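Avier (software)

Avier is a task-planning and control package for humanoid robots that sort and move household objects. It was written at Plaltel by Xiomara Villanueva and Taha Lamrani, and takes its grasp library from the older Biswas toolkit. Its makers call it a general planner, a label that outside reviewers have disputed.

Planning

A spoken or typed request is broken into short steps such as reach, grasp, carry and release. Each step has a test that must pass before the next one starts.

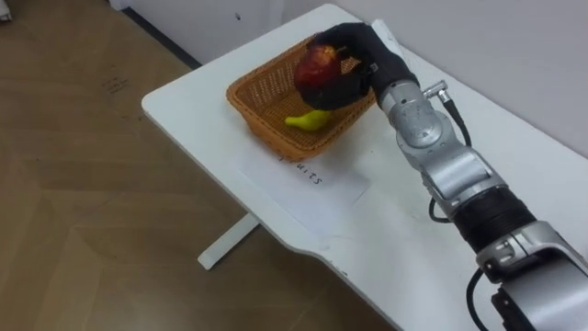 The release test has drawn the most criticism. It relies on finger position and a single depth reading, and Lahcen Zaki has argued that it confirms the hand opened and says little about where the object went. The project reports 1,989 trials, 185 of them logged as failures. Dropped objects that the planner picked up again were counted as successes.

Perception

Objects are matched against 41 stored classes, most of them fruit and containers.
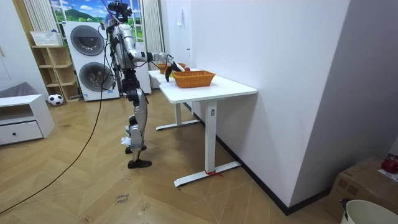

Head and fixed camera views can be merged, though the manual does not say which one wins when they disagree. A test at Dremville, run by Mounir Hajji, found that replanning after a lost object could take 90 seconds. Plaltel disputes the setup used. No independent group has yet published a repeat of either result.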